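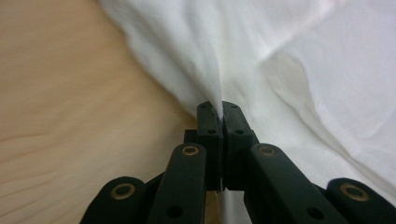

図1 明るい色の木の面に広げた白い布。一か所をつまんだところ

生活実技II 第9回 布をたたむ(前半)

今日からいよいよ布です! 皿や箱とちがって、布は触るたびに形が変わります。私はこの単元が一年でいちばん好きで、毎年つい話が長くなるので、要点は先にプリントにしておきます。

1. つまむ場所
まず角を探します。布の真ん中をつまむとひだが四方に走り、どこが端か分からなくなります。角が見つからないときは、どこでもいいので縁をつまみ、反対の手でたどっていくと必ず角に着きます。この「たどる」感触がとても面白いので、一度は目を閉じてやってみてください。

2. 広げる
角を2つ持ったら、手前から奥へ空気を入れるように置きます。しわは中央から外へ、手のひらで。指先で引っぱると織り目がゆがみます。

3. 半分に折る
縁と縁を合わせてから折り目を押さえます。順番を逆にすると、ほぼ確実にずれます。厚手の布は折り山がふくらむので、少しゆるめに。

用語:耳(みみ)=織物の両端のほつれない部分。たて糸は耳と平行に走ります。

次回までに:家にある布を一枚選び、三つ折りと四つ折りを両方試すこと。棚に立てたときの違いをメモしてきてください。ハンカチでも敷布でもかまいません。大きい布に挑戦する人、大歓迎です!

参考:アントニアドゥ先生の配布資料「Teltness」2章(折り目の図がすばらしいです)

提出は7月30日まで。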